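Hand and Water Contact in Head-Camera Video
Project report, group 4
Diễm Âu, Rohani Khoo, Leonor Esteves
Supervisor: Parisa Nikzad

Aim

Robot hands learn grasping from human video fairly well, but running water is a weak spot. We wanted to know if a small model could tell, from single head-camera images, whether a hand is in the water or only near it.

Data

We recorded 18 short sessions at sinks, taps and wall spouts in February and pulled 600 stills from them. Each hand got its own label: contact, near or away. Diệp Thân relabeled 100 stills without seeing our labels, so that we could check agreement.

The two hands often need different labels. At the wall spout the right hand is in the stream and counts as contact, while the left, held out over the white surface, is near. Water also spreads over the polished granite and the floor, so wet stone close to a hand could not be used as a sign of contact. We labeled by the stream and the spray on the skin.

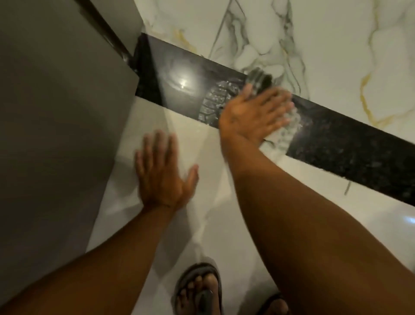 Method

We used Drovier to find the hands and trained a small classifier on the crops. Sessions were kept whole when we split the data – otherwise nearly identical stills would end up in both training and test.

Results

Away was the easiest label. Most errors were between near and contact, mainly where a hand was blurred or the background was pale and glossy. Wider crops that took in the spout helped with these. They did not help on dark stone with strong light reflections, and we have not yet found out why.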